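Household Textiles and Their Care
Session 6: Cloth on a working surface
Notes by Lindalva Bragança
Wednesday, May 8, 2019

Bring last week's sheet on fibre types. Those who left theirs on the radiator may share with a neighbour.

We have spent five sessions on what cloth is. From now on we look at what people do to it, a sadder subject. The cloth for this session is the plain, unheroic kind: a single piece laid over a table or bench, where it gets leaned on, piled up and eventually blamed for the state of the room.

1. Drape and edge

Drape is how a cloth behaves once the surface stops holding it up. A stiff cloth goes over an edge like a plank. A soft one follows the edge and then wanders off. Look for the place where the cloth leaves the support, and ask whether its weave runs square to that line. If it doesn't, the cloth will creep over the course of an afternoon, taking your tea with it.

2. Creases and seams

Students mix these up every year, including in the written paper. A crease is a memory of folding and can be persuaded out with steam. A seam is a decision made by someone with a needle, and no amount of ironing will change their mind. Seams often look darker than the cloth around them, partly from the shadow of the ridge and partly from the doubled layers. On a pale or mid-toned cloth the difference is easy to pick out. On navy, use your fingers.

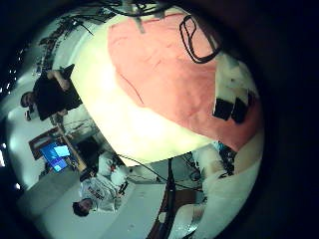
Fig. 1. Pink cloth with a seam line and faint creases, in use in a shared workroom.

Note how little the creases trouble the eye in Fig. 1 compared with the looped black cable. Cable is the natural enemy of the tidy cloth. It has weight and a will of its own, and anything pulled out from under it brings the cloth along. Clear the cable first, then the solid objects, then lift the cloth by two corners. I have seen it done in the reverse order — once, with a full inkwell.

3. Folding away

Shake, halve along the longer side, halve again, then roll if you have a tube. The Kozłowski method (handout 3) skips the halving and rolls straight away. It gives fewer creases and needs a cupboard longer than any I have been issued.

Do not fold along an existing seam. The bulk builds up there and the pile leans, as the Urura cupboard has been demonstrating all term.

4. Practical work for next time

Take one cloth in daily use at home. Sketch it where it lies, before you tidy anything. Mark seams with a solid line and creases with a dotted one. Then clear it, fold it, and write down the order in which you did things. Roughly 100 words will do. Last year someone gave me 3,000, much of it about his landlord.

Reading: Stunditell, chapter 6, to the end of the section on hems. The table on p. 339 has its columns swapped in the older printing.

Sketches are due back by the first week of June. Unnamed ones go in the tray by the door.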